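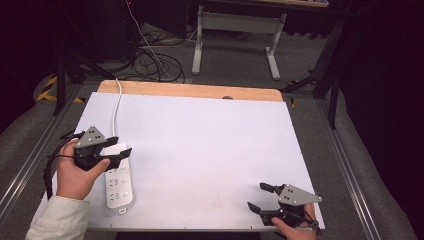
Courtois Silikon-Backmatte mit Halbkugelmulden im Test: nach einem Sommer voller Pralinen und Halbgefrorenem

Von Jacqueline Lacroix

Eigentlich wollte ich ja keine Silikonformen mehr kaufen. Die Schublade unter dem Backofen geht seit Jahren nur noch mit gutem Zureden zu, und mein Mann hat mir einmal recht ernst nahegelegt, doch erst die alten Formen zu benutzen, bevor die nächsten ins Haus kommen. Tja. Dann stand ich im Haushaltswarenladen in Pornuvstead vor dem Regal mit den Sachen von Courtois und hatte die Matte mit den Halbkugeln in der Hand, und sie fühlte sich so angenehm fest an, dass ich sie einfach mitgenommen habe. Das war Anfang August, und seitdem ist sie fast jede Woche im Einsatz gewesen.

Zuerst zum Material, weil ich dazu immer die meisten Zuschriften bekomme. Die Matte ist deutlich dicker als meine alte von Dondano, die sich beim Herausheben aus dem Gefrierfach gern mal durchbog und dann schwappte mir die halbe Himbeersoße auf die Socken. Bei der Courtois passiert das nicht so schnell, aber ein kleines Blech oder Brettchen würde ich trotzdem darunterlegen, vor allem bei flüssigen Füllungen. Gerochen hat sie beim Auspacken ein wenig, so nach neuem Duschvorhang (ihr wisst, was ich meine!). Ich habe sie mit Spülmittel gewaschen und dann einmal leer im Ofen ausgeheizt, danach war der Geruch weg. Im Gebäck habe ich nie etwas davon geschmeckt.

Angefangen habe ich mit Pralinen aus Zartbitterschokolade. Wer sauber temperiert, bekommt wirklich schön glänzende Kugeln heraus, fast wie aus einer Polycarbonatform. Fast, denn die ganz scharfe Kante am Rand fehlt, Silikon gibt eben nach. Für den Teller mit Gebäck zum Nachmittagskaffee ist mir das völlig gleich, und meine Schwägerin hat gefragt, in welcher Konditorei ich war. Ich habe mir mit der Antwort ein bisschen Zeit gelassen.

Als Nächstes kam Halbgefrorenes an die Reihe, ein Honigparfait mit gerösteten Mandeln. Gefüllt, glattgestrichen, über Nacht ins Eisfach, am nächsten Mittag herausgedrückt. Die Kuppeln kamen glatt und ohne Risse heraus, nur eine in der Ecke hatte eine Luftblase, und das war mein Fehler, weil ich vergessen hatte, die Form auf der Arbeitsplatte aufzuklopfen.

Beim Backen bin ich nicht ganz so begeistert. Kleine Rührkuchen werden in der Matte gar, bleiben unten in der Rundung aber recht blass. Bei meinem Zitronenteig habe ich am Ende 5 Minuten länger gebacken als in der Metallform, dann hatten sie eine zarte Bräune, waren obenherum aber schon etwas trocken. Mit einem guten Schuss Zitronensirup war das zu retten. Wer knusprige Ränder liebt, nimmt besser weiterhin Blech. Mousse, Parfait, Gelee und Schokolade, dafür ist die Matte gemacht, finde ich.

Ein Wort zum Saubermachen. In der Spülmaschine wird sie hygienisch sauber, bekommt aber diesen leicht stumpfen, weißlichen Film, den fast alle Silikonsachen mit der Zeit annehmen. Ich spüle sie deshalb lieber mit der Hand, mit recht heißem Wasser und einem weichen Schwamm, und stülpe die Mulden zum Trocknen einmal um. Nach Kirschgelee war ein Hauch von Rosa zu sehen, der beim nächsten Spülen verschwunden ist. Kurkuma habe ich mich noch nicht getraut.

Verstauen lässt sie sich gerollt oder flach. Gerollt passt sie sogar in meine überfüllte Schublade, braucht dann aber ein Weilchen, bis sie wieder eben liegt. Ich lege sie inzwischen auf die Kuchengitter, da stört sie keinen.

Im Vergleich mit der Matte von Plultgate, die mir eine Leserin freundlicherweise geliehen hat (danke dir noch einmal, sie kommt mit einer Schachtel Pralinen zurück!), ist die Courtois die stabilere, die Plultgate dafür die nachgiebigere. Sehr weiche Mousse löst sich aus der Plultgate leichter. Für Schokolade würde ich immer zur Courtois greifen.

Was mir gefällt: feste Qualität, schöner Glanz, löst gut, nach dem Ausheizen kein Geruch mehr
Was mir weniger gefällt: blasse Böden beim Backen, kein Deckel dabei, das Heftchen mit den Rezepten ist winzig gedruckt

Meine Wertung: 8 von 10 Punkten

Das Rezept für das Honigparfait schreibe ich euch in den nächsten Tagen auf, ich muss nur noch einmal nachwiegen, wie viel Sahne ich am Ende genommen habe.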